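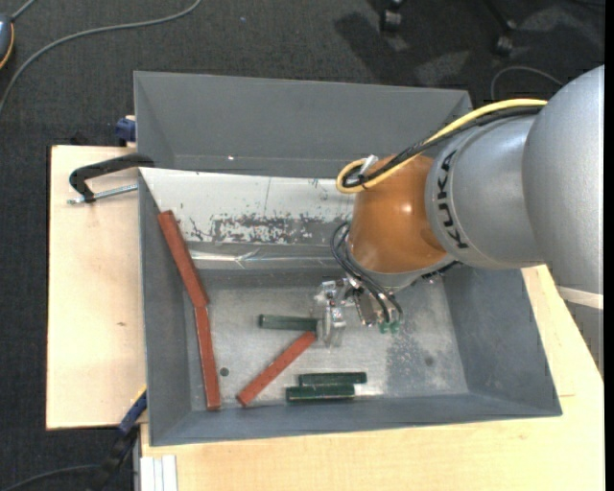 Kitavby to Open Second Textile Recycling Center in Dradton

DRADTON – Kitavby will open a textile recycling center on Plidus Street in June, the company said. The site will take worn clothing, towels and bed linens from homes and small businesses.

The center will have a staff of 10 and handle up to 75 tons of fabric a month. Items fit to wear will go to resale shops. The rest will be cut into wiping rags or shredded for padding.

"People here have been driving two hours to drop off a bag of old sheets," said Aigars Toom, head of operations at Kitavby. "Now they can do it on the way to work."

Drop-off is free for households. Businesses pay a yearly fee based on volume. Shoes, carpet and pillows are not accepted.

Hauling will be done by Zariņš, which already serves the company's first site.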